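Boletín del centro Collado – La mesa de la cocina

Volvemos a hablar de la mesa blanca, que ya ocupó media página en el número de marzo y que, a juzgar por el correo recibido, interesa bastante más que la reforma de los baños. Entonces alguien propuso dejarla despejada por las noches. Se aprobó con entusiasmo y se cumplió durante 2 semanas, que para los usos de esta casa es una eternidad.

El asunto de fondo es la lata. Las conservas pequeñas tienen su sitio en el armario alto, balda del medio, con la etiqueta hacia fuera. La norma la redactó Ainhoa Bustamante después del inventario de primavera, en el que figuraban 6 latas que no aparecieron y una que no figuraba y apareció detrás de los manteles. Desde entonces, toda lata que pase la noche en la mesa se considera de quien la encuentre. Kamil Bednárik ha encontrado ya unas cuantas y dice que no tiene queja.

Conviene también echar un vistazo a la tapa antes de tirar de la anilla. Casi todas llevan algo escrito en relieve que no lee ni quien la fabricó, y que suele ser justo lo que hacía falta saber. Una tapa hinchada no se abre: se devuelve. Tampoco se deja en el armario con una nota que diga «ojo», como ocurrió en Darnska, donde la nota duró más que el turno que la escribió.

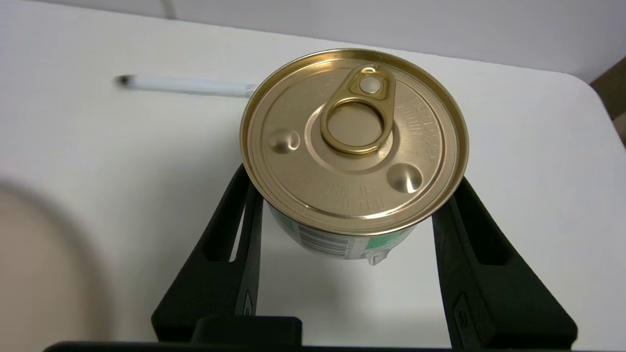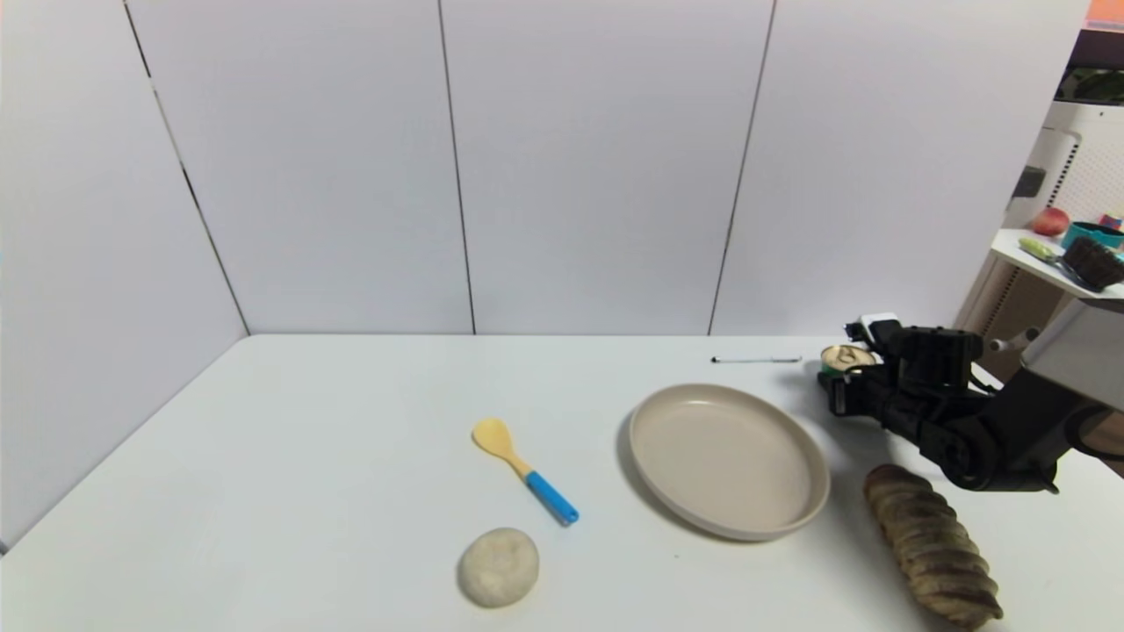
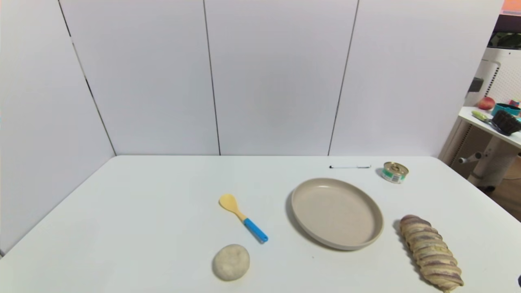
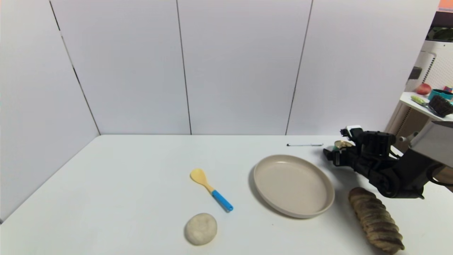

La lata y su anilla, en la primera; en las otras tres, la mesa con su plato, su cuchara y su pan trenzado.

Pasemos al resto. El plato vacío es un clásico: se saca por si acaso y se queda esperando el acaso. Si no va a llevar nada encima, vuelve al escurreplatos, que tiene huecos de sobra. La cuchara de mango azul se guarda en el cajón de los cubiertos de servir y no en el bote de los lápices, por mucho que el color acompañe.

Con los bolígrafos pasa lo contrario. Tenemos un bote entero para ellos junto al calendario y prefieren la mesa – concretamente el fondo, pegados a la pared, donde solo se ven cuando ya se ha ido a buscar otro. El último pedido de papelería a Erka subió a 807 coronas y seguimos firmando los albaranes con lo que haya.

El pan merece párrafo propio. La trenza va a la panera, entera o empezada, y con la tapa puesta. Quien quiera ponerla en la mesa para que se vea bonita puede hacerlo a la hora de la merienda, con una tabla debajo. Respecto a los bollos redondos, se ruega paciencia con la discusión sobre si están crudos o hechos; el horno Braltico tiene un carácter difícil y la revisión cuesta 1.110 coronas, que este trimestre no están.

Las quejas, como siempre, por escrito y en la bandeja de la entrada. El bolígrafo lo pone cada uno.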